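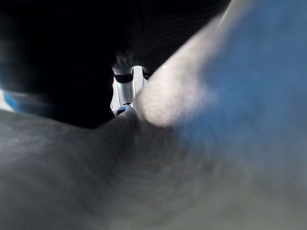 Wrist camera, station two. The silver cylinder with the black ring is the sharp bit.

From: Snežana Leka
To: floor-talk list
Date: 29/12/2022
Subject: Re: [floor-talk] So what do we all do now?

Jhair Pacheco wrote:
> Has anybody on second shift been told what happens to the
> packing bench once the arm is running full time? I got the
> slides same as everyone. The slides say "redeployed." My
> brother-in-law got redeployed once and he sells mattresses.
>
> Also, who is supposed to clear the thing when it stops? I
> did it four times last night and it isn't in my job sheet.

Jhair, I can answer some of this, having been redeployed myself in June. I still work here, as you may have noticed from the emails.

The packing bench stays through the Koltcombe order, which is 4,000 valve kits. After that they want two people on it where there are five now. The other three go to kitting and inspection, same grade, same shift. I have that in writing from Despina Babić and I've put a copy on the board by the time clock, under the chili cook-off flyer. Please do not cover it with another chili cook-off flyer.

As for clearing the stops, that's officially me, and unofficially whoever is standing closest. My title is now "cell attendant," and I look at pictures like the one up top for a good part of the evening. When the arm can't make up its mind it sends a view from the wrist to my screen and asks me whether to go on. You get a big gray blur, a pale blur, some blue, a lot of black, and one piece of metal in the middle looking quite nice. Then there are two buttons, Continue and Abort. I did 11 years on that bench and could tell you by feel if a fitting was seated. Now I squint.

I'm not saying it's a bad trade. My wrists quit hurting sometime in August, and I was on the list for surgery. But the slides had a line about "freeing staff from repetitive tasks," and I would like whoever wrote it to come press Continue with me for an evening.

What did change, and what I think we should be talking about, is the count. On the bench our good night was 1,634 pieces and everyone knew whose night it was. Last week the cell did 1,905 and the sheet credits it to the cell. Azra Kolev stood there reloading trays the whole shift, and walked over to clear it besides, and her name isn't anywhere on the paper. The bonus is still figured from that sheet. I raised it with Despina and she agreed it was "a gap." I'd like it to be a gap with a date on it.

Jasmina Dervishi has asked for the clearing work to be written into the job sheets with the 85 cents an hour that goes with machine duty. If you've been doing it, send her the nights. Jhair, that means your four as well. Write down the time and what you did, even if all you did was swear and press the green one.

Training for the screen is two afternoons, upstairs, paid. Bring a sweater. And if you wear reading glasses, bring those too -- they don't help, but you'll feel you tried.

Snežana
(bench, then cell, second shift)

--
floor-talk: to leave the list, write to Jasmina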